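About Sukska Books

Sukska deals in secondhand and out-of-print books on natural history, mostly birds, insects and the plants of cold places. The shop is in Bullport, up one flight of stairs, and the stock is a good deal larger online than it is on the shelves.

Kristóf Barta started the business after years of buying books by mail and being let down by what arrived. "Near fine" had come to mean anything with both boards attached. "Scarce" meant the seller hadn't looked very hard. He still doesn't trust either word, and you won't find "scarce" in our listings unless we have searched for a second copy and failed to turn one up.

How we describe books

We collate every plate book before it goes on sale. If a work calls for 78 plates and ours has fewer, the listing gives the numbers of the missing ones in the first line, before the price. Foxing is called foxing. A library stamp is a library stamp, even when it's small and on the back of the title page. Repairs are mentioned when we can spot them, and we don't claim we always can.

We are wary of signed copies. Most signatures come to us with a story attached and no paper to back it up, so we sell those as "signature, not verified" and price them as if it weren't there. Some sellers find this annoying when we make them an offer. They are free to try elsewhere. 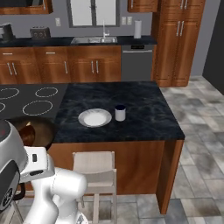 The Dreltwood stock came to us in January, seven shelves of beetle and moth monographs – good ones, badly stored. It is being listed slowly. Please don't ask us to hold titles from it that haven't been cataloged yet.

We don't sell books as investments. Prices for the Azimi bird volumes have gone up and come down again while we've been in business, and anyone who says he saw it coming should be asked for his receipts.

Returns are accepted for any reason if you write to us within two weeks of delivery. Visits to the shop are by appointment, and the stairs are steep.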